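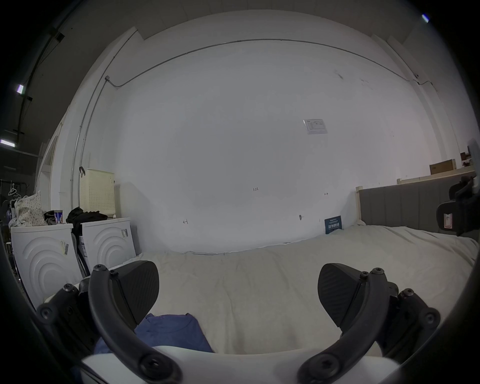 April 29, 2023 – by the Guteo student exchange group
Filed under: Visits and excursions / Student projects
Search this site... Go

In April our group was invited to the open afternoon of the robotics club in Kashindye. We are a small club ourselves, and until now we mostly built line followers and one arm that can lift a tea bag. So we were curious to see what another club does when it decides to work on something from daily life. Their topic for this year is clothes.

The journey took us 40 minutes by bus, plus the time we lost at the wrong entrance. The club has the use of one long room, and the members had put the work for visitors at one side of it, near the wall. First we got tea and a short talk. The project has the name Zovora and it started as homework for a course in machine learning. The homework was finished long ago, but the students liked it and continued.

The idea is simple to explain. A person takes a gripper in each hand and does a task with clothes, for example spreads a shirt flat and then folds it. The movements are recorded, and later the students use the recordings to train a program for two robot arms. I had read about this method before, but I had never tried it with my own hands, and I must say it is more tiring than it looks in the videos. You want to use your fingers all the time, and you can't. You have only two jaws on every side, open or closed.

In the talk we learned that a good recording needs calm movements. If you hurry, the cloth slides away and you must catch it again, and the program learns this also. The club throws away a part of the recordings for that reason. They keep a paper notebook with the mistakes, and we were allowed to read in it. My favourite entry was "sleeve again".

After the talk every visitor could practise for 15 minutes. I picked up the dark blue garment by its upper edge, one gripper on each side. The difficult part for me was to keep both hands at the same height – the cloth hangs down in the middle, and if one hand is lower you see it immediately in the fold. A younger pupil from our group was much better than me. She told me that she just doesn't look at her hands.
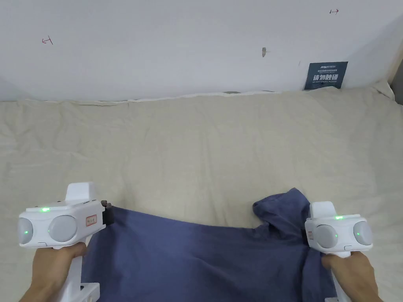
Mirroring the two hands is a beginner's habit, one of the club members told us, and it is better to let one gripper hold still and only the other one move. I tried it in this way on my second turn and the shirt became at least rectangular.

Later there was a discussion about how many recordings are enough. The club has a plan to collect 50 for every type of clothing before they train again. Our teacher asked if this is not too few, and they agreed, but they said that after 20 in one evening the arms of the person are tired and the quality goes down. They want to change the operator more often from now on.

We also spoke about the Jometti, a competition for school and student clubs in which both our clubs want to take part. It has a household category this year. The rules for it are still a draft, so it is not clear if the clothes will be brought by the teams or given by the organisers. For Kashindye this is an important question. Thick trousers are a very different problem from a thin shirt.

What I missed a little was more time for the software. We saw it only quickly on a laptop at the end, when our bus was already near. The students promised to send us their notes, and we will invite them back to Guteo when our new workbench is ready. If you would like to come with us on the next visit, please write your name on the list at the door of the club room. Bring a packed lunch – the canteen in Kashindye closes early.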